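4. What the Packers Did While the Arm Was Learning

By the end of the second month the firm had stopped calling the installation a pilot, and the packers had stopped calling it anything that could be printed here. This section draws on shift notes, interviews and the planning system's own logs to describe how work on the Fillton line was reshaped between the first simulated trials and the point at which the arm ran a full shift without a person assigned to stand beside it.

4.1 The setting

The Gidton warehouse packs homewares for mail order. Before automation, the packing hall employed 24 people over two shifts, most of them on benches, with a pair of floaters who covered breaks, fetched tape and knew where everything was. The floaters appear on no organization chart we were shown. They appear in nearly every interview.

The system was supplied by Jovano, a small integrator, and consists of an arm, a bench and a planning package that rehearses each new task in simulation before the arm is allowed near any merchandise. Management presented the package to staff in June as a way to "take the boring part out." Opinions on which part was boring varied by seniority. Several long-serving packers named the Monday briefing.

4.2 Who trains whom

The contract assumed that Jovano's engineers would define tasks and that packers would be consulted where necessary. In practice the traffic went the other way. An engineer would arrive with a task written as a start state, a goal state and a tolerance, and a packer would read it and explain that nobody had put a lampshade in a box that way since the supplier changed the lampshade. The task would then be rewritten. We logged 346 such revisions during the study period. Jovano's ticketing system files them under "minor."

Felista Mbwambo had been a floater for most of her time at the warehouse and was moved to a new post titled automation liaison. The post came with a desk, a second monitor and no change in pay grade for the length of the study. Her working day, as she described it, consisted of looking at things that were about to go wrong and saying so early enough to be ignored. Her notes are the most complete record we have of the transition, and they are considerably better than ours.

One entry shows the general pattern. A task for nesting bowls had passed in simulation all week. On the real bench it stalled on the first stack, and then on the next one. The engineer on duty spent the morning on the friction settings. Mbwambo wrote: "Bowls come with paper between them. Told them Tuesday. Paper is not in the computer." Paper was added to the computer that afternoon, and a line in the supplier's monthly report credits "improved material modeling."

4.3 The review desk

The largest change in daily work was one that no one had planned. Simulated trials ran overnight, and each morning the results had to be looked over before the task list could be released to the line. Jovano had budgeted an engineer's time for this. When the engineer was reassigned to a different customer, the reviewing passed to the packers on a rota, up to 2 hours at a stretch, and from there it never passed back.

Packers on review sat in what had been the coat room. They went through rendered views of the simulated work area and marked each trial as fit to release, to be rerun or to be queried. The job called for no lifting, and this was mentioned to us often by managers. It also called for no talking, and this was mentioned to us often by packers. Bench work at Gidton had always been sociable. Two people facing each other across a packing bench can hold a conversation for an entire shift without losing a minute of output, and by their own account many had done so for years. The coat room had one chair.

Maeve Ó Dubhghaill, who led the afternoon shift, tried rotating people through review in pairs. Output at the review desk went down slightly and queries went up sharply. The site manager read this as a cost. Ó Dubhghaill read it as two people noticing more than one, and kept the pairs on her own shift by entering the second person as a trainee. By the close of the study she had, on paper, the most thoroughly trained shift in the company. A second chair was obtained from the canteen.

We side with Ó Dubhghaill here, though our evidence is thinner than we would like. Queries raised by pairs were more likely to lead to a rewritten task than queries raised by someone sitting alone. They were also more likely to be rude, and we have not found a satisfactory way of coding for this.

4.4 What counts as skill

Before the arm, a good packer at Gidton was a fast one. The targets said so and the wall chart said so. The chart stayed up for some weeks after the fastest benches had been handed to the arm, so that it recorded, with great precision, the speed of the people who had been left the awkward items. Morale on the awkward items was not high.

Review work rewarded something else. The packers judged best at it were those who could look at a rendered surface and a stretch of floor and ask what the task was going to need from them. Some had been among the slowest on the bench, for what now seemed to be the same reason. The firm's bonus scheme did not take this into account. A proposal to amend it, drafted by Mbwambo and known on the floor as the Sheikh memo after the meeting room where it was first discussed, was received with thanks and remains under consideration.

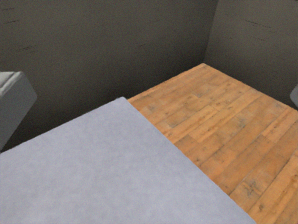

Figure 2. Simulated work area: pale gray surface, plank floor and dark gray walls.

Does moving packers from the bench to reviewing simulated trials make their jobs better?

It makes them easier on the back and harder on nearly everything else unless the firm also changes how it staffs, pays and talks about the work. At Gidton the staffing changed by stealth on one shift, the pay did not change, and the talk changed first.

We use cookies to improve your reading experience and to remember your preferences. By continuing to browse you accept our use of cookies. Manage settings | Accept all

4.5 Resistance, such as it was

The literature leads one to expect sabotage, or at least sulking. We found little of the first. What we found instead was a steady insistence on doing things by the book, applied mostly to a book the packers had written themselves. When reviewers were told to query any trial they were unsure of, they queried any trial they were unsure of. The Fillton line was released late on several mornings as a result. Management asked for judgment to be used. The reviewers asked for the meaning of judgment in writing. It arrived as a laminated card, was found to contradict the earlier instruction, and was queried.

We hesitate to call this resistance, as everyone involved described it to us as cooperation, and the error rate on the line fell during the same weeks. Whether it fell for that reason we cannot say. Jovano attributes the fall to a software update. Mbwambo's notes for the period mention the update once, in connection with the printer.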